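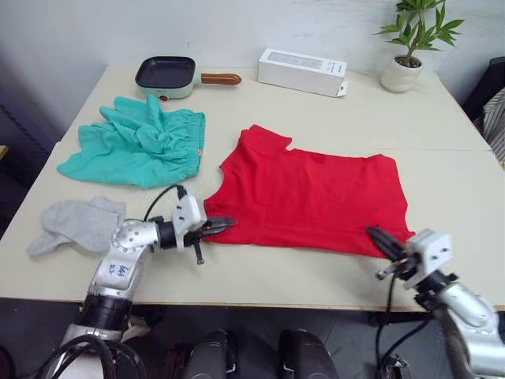
早上

十一月的星期三。六点多醒的,天还黑着,外面在下雨,不大,打在窗台铁皮上有声音。躺了一会儿没再睡着,起来烧水。

布罗恩布里奇(Brornbridge)这个地方到了十一月就是这样,下午早早就暗了,早上又迟迟不亮。去年这时候我还不习惯,今年好一些,知道该在中午出门走一圈,不然一天都见不到光。

早饭吃昨天剩的粥,加了一点咸菜。咸菜快吃完了,城里那家亚洲店上次去没有货,老板说下周到,我猜要再等等。

吃完饭把第八章的译稿打开。这本书我从夏天译到现在,写的是一条河上的渡船工,原文不难,难的是船上的那些词。同一根绳子,系在岸上是一个叫法,拿在手里是另一个叫法,作者还喜欢用他家乡的土话。昨晚卡在一个动词上,是撑篙时人往后走的那个动作。查了两本词典都只说“推进”,放进句子里不对。船工在船舷上一步一步往后走,船往前走,这个意思要出来。

想起外公。他年轻时在乡下撑过船,我小时候听他说过“走篙”。不知道是不是正式的词,反正他那么说。我先用了“走篙”,在旁边打了个问号。

九点给妈妈打电话,问她记不记得。她说记得,又说外公还有个词叫“吃篙”,是篙子陷进泥里拔不出来的意思。这个我没听过,记下来了,后面第十章有一处正好用得上。她顺便讲了半天楼下修水管的事,说修了三回还在漏。讲到一半她去开门,电话没挂,我听见她跟邻居说话,听了好一阵。

上午译了两页,改了一页。速度不算快。

中午

雨停了,出去走。先到邮局寄给伊瓦尔(Ivar Myklebust)的那包校样,排了很久的队。前面一位老先生寄一只很大的包裹,里面的东西他自己也说不清是什么,柜台后面的姑娘一样一样问他。轮到我只花了一分钟。

从邮局出来沿着河走。水涨了,颜色发黄,岸边那排长椅有一只被水泡着腿。桥下有人钓鱼,撑着伞,雨都停了也没收。我站着看了一会儿,没见他钓上来什么。

路过季莫舒克(Tymoshchuk)面包房,买了半条黑麦面包。他们的黑麦面包要当天买,过了三点就只剩白的。店里新换了招牌上的字体,我看还是旧的好认。瓦莲京娜(Valentyna Nechyporuk)也在店里,买了一袋小圆面包,说是晚上合唱队排练时大家吃。她问我什么时候再去,我说等第八章交了就去。我已经缺了三次,再不去第二声部的那几首就要跟不上了。

她说这回排的是一首渔歌,歌词里也有船。我让她把歌词拍给我,她说手机没电了,回头再发。到现在还没发来。

回来午饭很简单,面包,一个煎蛋,半个西红柿。

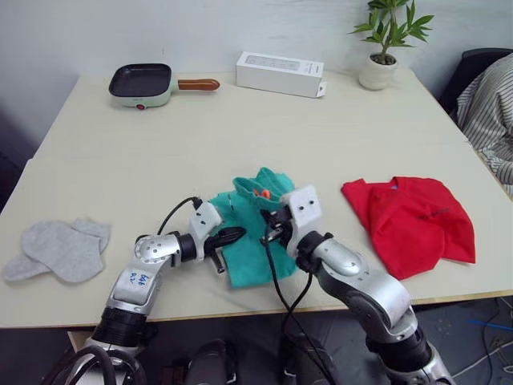 图:自己拍的,转载请先问我一声。

饭后算了这个月的账。买菜比上个月多花了一些,主要是橄榄油涨价,还有那次请客买的羊肉。公交卡充了100,应该能用到月底。书没有买,图书馆借的还有两本没看完,其中一本月底到期,内容是讲北方木船怎么修补的,图比字多,我借来查词用,后来把前半本从头读了一遍。里面讲捻缝,把麻丝塞进船板之间,再抹上油灰,步骤写得很细。中文里这一套词倒是齐的,不用我发愁。

两点坐下来继续译。第八章中间有一大段对话,渡船工和一个要过河的寡妇吵架,为的是船钱。原文两个人说话都很短,一句顶一句。我第一遍译得太客气了,读出来像两个办事员。下午把语气词删了一大半,“您”全改成“你”,寡妇的那句“我男人活着的时候你敢收吗”挪到了最前面。改完念了一遍,顺多了。

有一处不知道怎么办。作者让渡船工报价时用了一种旧钱币,原书出版时当地读者都知道值多少,中文读者不知道。加注会打断吵架,不加注又不明白她为什么气成那样。先在边上写了“待定”,等伊瓦尔看了再说。他对注释一向很严,能不加就不加,上次我加了13条,他划掉了一多半。
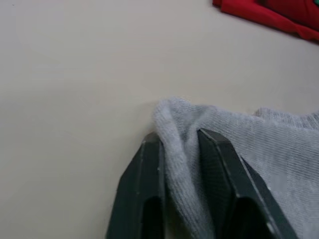 其实他划得也有道理。那些注我当时觉得非加不可,过了一个月再看,有几条连我自己都不想读。有一条讲鲟鱼的产卵季节,跟情节毫无关系,是我查资料时觉得有意思,舍不得扔。这次我另外开了一个文件,把舍不得的都放进去,译稿里只留非有不可的。文件已经很长了,名字就叫“河”。

四点天开始暗,开灯。眼睛有些酸,起来把窗台上的花浇了。天竺葵还在开,另一盆薄荷不行了,秆子发黑,剪到根,看明年春天能不能再发。

收到奥尔基洛(Orkilo)发来的邮件,问交稿日期能不能提前一周。这是家小出版社,平时不催人,这次说是印刷厂那边排期变了。我回信说第八章和第九章可以提前,后面的不行,后面有两章全是水文的东西,要找人问。写完放了十分钟,又读一遍,把“恐怕”两个字去掉才发出去。

晚上

晚饭煮了面,放白菜和昨天剩下的一点肉末。面煮过头了,将就吃了。

吃饭时听收音机,讲下周可能降温,夜里到零下。要把楼道里那辆自行车的链条上点油,去年就是没管它,开春时锈得踩不动。柜子里的厚被子也该拿出来晒,可是这几天没有太阳,只好在暖气旁边搭一会儿。

夏天的衣服收了一部分。每年都拖到十一月才收,拖到后来也就那样了。有几件打算送到教堂后面的旧衣箱去,先叠好放在门口。

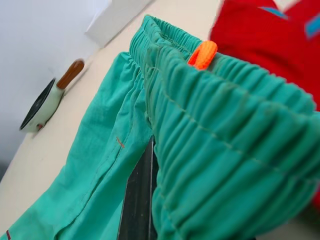 睡前

八点多瓦莲京娜打来电话,背景很吵,是排练中间休息。歌词她还是没拍,干脆在电话里念给我听,念了两段。第二段有一句,说船头破开的水在船尾又合上。她念完就问我好不好,我说好。她说指挥嫌他们唱得太亮,要他们压着唱,压了一晚上嗓子都哑了。小圆面包倒是吃光了。

挂了电话把那句记在“河”里。跟第八章没什么关系,第十二章渡船工最后一趟过河的时候也写到船尾的水,可以对照着看看。

泡了一杯宁迪兰斯(Nindirance)的甘菊茶,上次别人送的,味道淡,要放两包才行。喝着茶又看了一眼上午的“走篙”,还是没把握。想写信问问老同学,他父亲在水产站做过很多年。地址应该在旧通讯录里,翻了抽屉没翻到,倒翻出一卷没用完的胶带和去年的合唱队节目单。节目单背面有我记的一个电话号码,没写名字,不知道是谁的,没扔。

看书看到十点半。木船那本翻到后半部分,讲怎么选木料,说做船底的板子要在冬天伐,那时候树里的水少。看了几页困了。

明天的事:给自行车链条上油。第八章从头再念一遍,重点看吵架那段。去图书馆把那本续借了。问妈妈“吃篙”的“吃”外公是怎么念的,我记得他有些字跟我们念得不一样。牛奶没了。

又下雨了,窗户关好了。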